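Procurement panels should weigh the second hour, as well as the first

The case for buying a gripper on its data sheet is easily stated. Stroke, payload and closing force are printed in a table, the table is comparable from one supplier to the next, and an evaluation panel can defend its decision to an auditor without leaving the room. It is the position of this essay that public laboratories and training institutes should give such tables far less weight than they now do, particularly where the equipment is intended for soft goods.

The question has arisen again with the hand-held gripper. Over the past two budget cycles a growing share of manipulation work has moved from the arm to the hand: an operator carries the gripper, performs the task, and the record of that performance is later used to train a controller. The purchasing rules have not followed. They were written for fixed installations in fenced cells, and they ask questions suited to that setting. They ask for repeatability at the flange. They do not ask what the device weighs at the end of an extended arm at 3:30 in the afternoon.

At Brutomside, where the author has sat on two evaluation panels, the most recent comparison was between the Portela and the Solarari. On paper there was little to separate them. The Portela was listed at 572 grams per hand and the Solarari was slightly heavier. Both claimed jaw travel suited to household objects, and both were offered with controller software under the same licence terms. Under the existing scoring guide the lighter unit would have been recommended before either had been unpacked.

The panel was persuaded, with some reluctance, to add a working trial. Operators completed nearly 2,000 garment manipulations over six working days, with the order of the units alternated by session. The lighter unit was preferred for the first hour. After that the preference reversed. The balance of the Portela sat forward of the grip, and operators began to rest their wrists on the work surface between attempts, a habit that shortened their reach and altered the approach angle of the jaws. None of this could have been read from a table.

Fabric makes the point with particular force. A rigid part either is or is not held. A sleeve may be held by one layer when two were wanted, and the jaw will report the same closure in each case. The height and give of the surface matter as well – a mattress behaves quite differently from a bench – and the programme was right to insist that garments be handled on an ordinary bed. 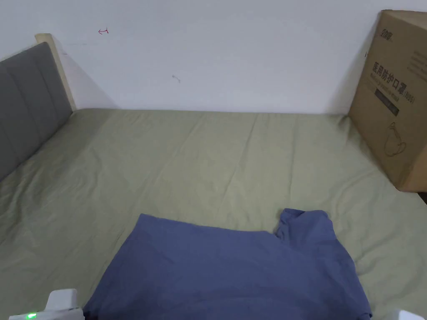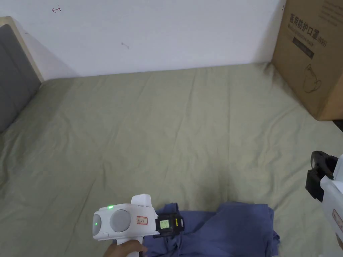

Two objections deserve a reply. The first is cost. A working trial occupies staff and delays delivery, and smaller institutes such as Nemwood cannot readily spare either. The answer is to share results. An institute that has run a trial should publish its protocol and its findings, including those unfavourable to the unit it went on to purchase, in a form that a smaller centre can cite in its own tender documents.

The second objection is that operator preference is subjective and therefore open to challenge by an unsuccessful supplier. This is a fair concern, but it is one of method. Preference can be recorded at fixed intervals, by operators who have not seen the price, against criteria set down in advance. Other areas of public purchasing, seating and protective footwear among them, have long relied on wear trials without any loss of rigour.

The scoring guide is due for review in March. The author would ask that the revised version require a minimum trial period for any hand-held manipulation equipment, that the trial use the materials and surfaces of the intended application, and that no more than a third of the technical score be drawn from published specifications. Suppliers should be told of these requirements when the tender opens, and should be invited to supply loan units in matched pairs.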